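Library > Working Papers > Household & Everyday Life > Clothing
Filed under: Home Practices, Wardrobe Studies
14 comments · 62 shares

3. Why People Keep the Shirts They Keep

Mansa Nartey and Annick Vasseur

When we first sat down with the families of Prundby to talk about their clothes, we had expected, perhaps a little naively, that most of the talk would be about the things they had bought lately and the things they were planning to buy next.

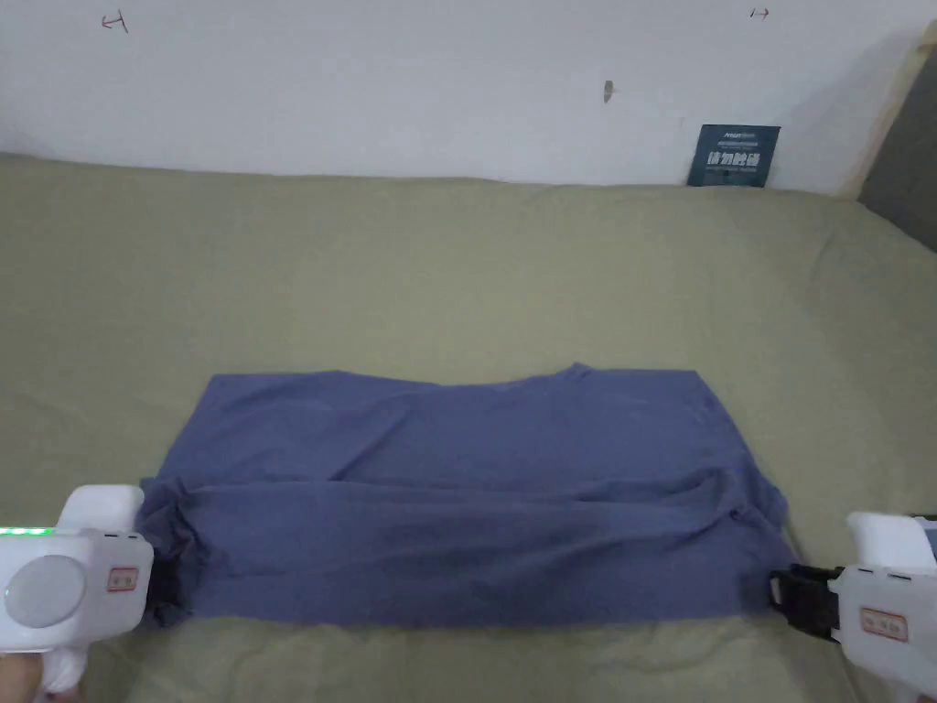 Figure 3. A blue-gray cotton T-shirt, folded.

We were wrong about that, and very pleasantly so. What people wanted to tell us about was the old stuff, the shirts from the bottom of the drawer, and once they got going it was hard to bring them back to the list of questions we had so carefully prepared (we gave up on the list by the second week, and the interviews were much better for it). The wardrobe diaries, which we describe in Section 2, hold 3,835 entries in all, and of these 927 concern a plain T-shirt of one kind or another. No other garment comes close. Coats get long and loving entries, but there are few of them, and socks are hardly mentioned except in complaint.

We sorted the T-shirt entries by the reason the diary keeper gave for holding on to the shirt. Comfort was the one we heard most, and it covers a good deal of ground. Some people meant the softness that comes after many washes, and some meant a neck that had finally stretched to where they liked it. One retired bus driver wrote three pages on the difference between a shirt that is worn in and a shirt that is worn out, and we wish we had the space to print all of them. He placed the line at the first hole under the arm, though his wife, who kept a diary of her own, placed it a good many years earlier.

Memory came next. These entries tend to be short, often no more than a place and the name of a person, and we learned to ask about them gently. A shirt from a summer job at the Lebrun cannery turned up in the diaries of two sisters, each of whom believed it to be hers. We did not try to settle the matter.

The third group gave us the most trouble, and we went back and forth over it for most of the winter. These are the shirts kept "for painting," or for the garden, or for the day the boiler man comes and everything has to be moved out of the cellar. Lebeau-style categories of use and disuse, which we had borrowed from earlier work on kitchen goods, did not fit them at all well. Such a shirt has been retired from ordinary wear, but it has been given a job, and its owner can usually name that job without stopping to think. Whether the job ever gets done is another question. Of the 20 households that took part, 9 told us they had not painted anything in years, and every one of them had a painting shirt.

We should say something here about storage, as it shaped the answers more than we had guessed it would. Families in the newer apartments on the Toreo side of town have less drawer space, and they sort their clothes more often, commonly in May when the heavy blankets go away. In the older houses a shirt can lie at the back of a closet for a very long time without anyone having to make up their mind about it. Several diary keepers in those houses were surprised by what they found, and a few were so taken with it that they put the thing on and wore it to our next visit, which cheered us up no end.

Folding deserves a word as well. Nearly everyone folds the way a parent did, and couples who were raised on different folds seem to come to an arrangement early on and then leave it alone. We return to this in Section 5, together with the diaries from the Trornetine laundry group, whose members have strong views on sleeves.

Tags: clothing, keeping and discarding, diaries, family life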